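From: Bayu Tuhumury
To: Altimness shoulder and arm list
Date: January 20, 2024
Subject: Re: Frozen shoulder, how long did you wait before exercises?

Danica Papadopoulos wrote:
> My doctor says it is frozen shoulder on the left side. I have had
> pain since August and now I can't reach the back pocket of my jeans.
> He gave me a sheet with exercises but at night it hurts so much that
> I am afraid to start. Did other people wait until the pain was less?
> And did anybody have the injection?

Dear Danica,

I am sorry that you have joined our club. Mine was the right shoulder and it took nearly 12 months until I could put on a coat in the normal way.

I did not wait, but I started very small. My physiotherapist, Marlina Ismail at the Pillai clinic, told me that in the painful stage I should move only to the place where the pain begins and stop there. When I pushed more, I slept badly for two nights. Please ask your own doctor about this, my case may be different from yours.

I had one injection, in the second month. The nights became better after five days. The stiffness stayed the same, and Marlina had warned me that it could be so.

My daily list was like this:

1. Warm shower first, seven minutes or so, with the water on the shoulder.

2. Pendulum. Lean forward with the good hand on a chair and let the bad arm hang. Make small circles, first one direction and then the other.

3. Table slide. Sit at a table, put your hand on a folded cloth and slide it forward slowly. Let your body follow the arm. Stay there for five breaths and come back. 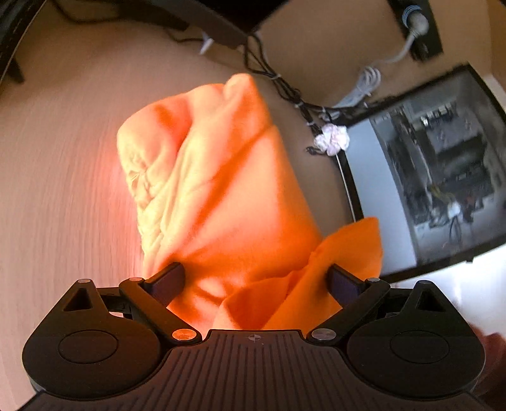
4. Turning out. Keep the elbow at your side, bent, and hold a stick in both hands. The good hand pushes the bad one gently to the outside. This was the slowest one for me - I saw no change for many weeks.

For sleeping, I put a pillow under the arm when I lay on my back.

Brijesh Garg wrote to this list last year about the operation under anesthesia. I did not need it, but his message is in the archive if you want to read it.

Please write to us how it goes.

Best regards,
Bayu T.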